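Equipment and Services
Evaluation Update: The Ameo Tabletop Handling Kit

The Nogueira Center for Applied Automation has completed the first part of its review of the Ameo kit, a handling package for light collaborative arms supplied by Vomau. The review was requested by several member workshops that already own a suitable arm and wish to use it for small, irregular items. Tane Sheehan, who leads equipment evaluation at the Center, prepared the findings summarized in this item.

Scope of the review

The kit consists of a two-finger gripper, mounting hardware, control software and a printed setup guide. Members asked in particular about items that do not hold their shape. The test set therefore combines molded play food with rubber bands and other items that bend or tangle. Work is carried out on a green marbled sheet laid over a slotted aluminum table, with an operator presenting or removing items by hand between attempts.

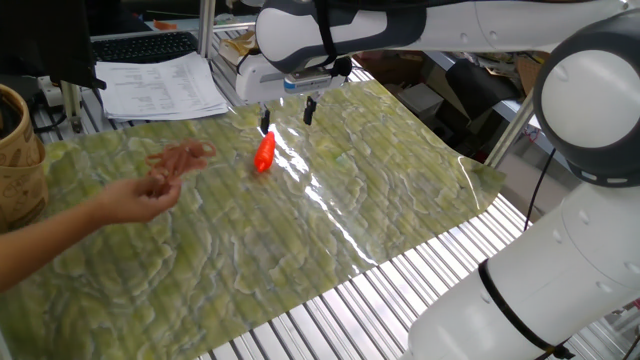
Results to date

The Center logged 961 attempts in August, of which 141 required an operator to step in. Most of these involved rubber bands, which tended to catch on one finger and stay there after the gripper had opened. Rigid items gave far less trouble. The toy carrot was picked up dependably in every position except flat against the edge of the sheet, where the fingers closed short.

Handing over an item directly from a person was tested separately and at reduced speed. An operator holds a small piece of play food before the fingertips and keeps still until the grip is confirmed.

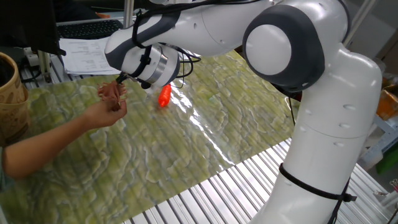

Operators found the default waiting time too brief and lengthened it to 2 seconds, after which they reported greater ease with the exchange. The setting is placed in the advanced menu, and the setup guide mentions it only in an appendix. Vomau has been informed and has agreed to move it in the next release.

Glare from the sheet was also noted. The software's item detection was less steady under full overhead lighting -- a matte covering is advised where one can be obtained.

The gripper fingers are narrow and reach well into a group of items. The same shape gives coiled and looped material something to wrap around, and members who handle such material should plan for regular clearing. 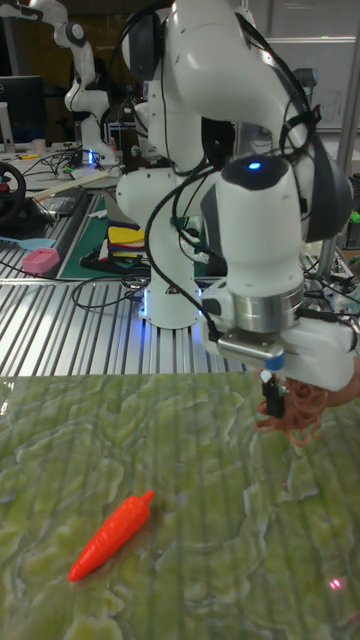

Availability and loans

One kit may be borrowed by member workshops through the Ploltow equipment pool. The loan fee is $700 per month and includes remote help during setup. Borrowers must provide their own arm and table, and must return a signed risk assessment before the kit is released. Requests should be addressed to Tane Sheehan at the Center. The second part of the review, covering folded cloth, will appear in a later issue.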